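Chapter 7: Teaching by Hand

9th October
By Darlene Cloutier

Putting a bag in a waste basket is a job most people learn by age six and resent by seven. It has also used up a fair share of the research budget at Adholm, where Sheldon Morin's group recorded 1401 demonstrations of it last year. This chapter is concerned with how such demonstrations are collected, and with the awkward matter of which ones to throw away.

Start with the hands. One has to hold the basket while the other manages the bag, and thin plastic film has no shape worth planning around. The Drivico method, which we follow through section 7.4, makes no attempt to model the film. It records what both arms do and lets the policy work out the rest.
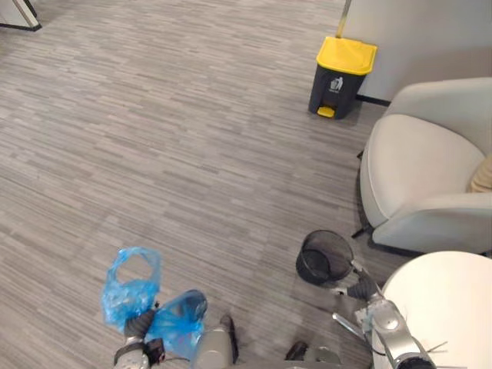

ADHOLM, April. The group's first policy was trained on 167 demonstrations and tested on 77 trials. It succeeded in 16. Morin's lab notes call this "encouraging," a word the reader will meet again in section 7.6 beside a worse number.

Most failures came at the rim. The left gripper would bring the bag over and the right would tilt the basket a moment too late, so that the two arms seemed to be working from different memos. Jiang alignment, introduced next, puts both arms on a shared clock. Readers who skipped chapter 5 should go back for the notation.

Tudberg Textbooks, all rights reserved | Contact | Back to top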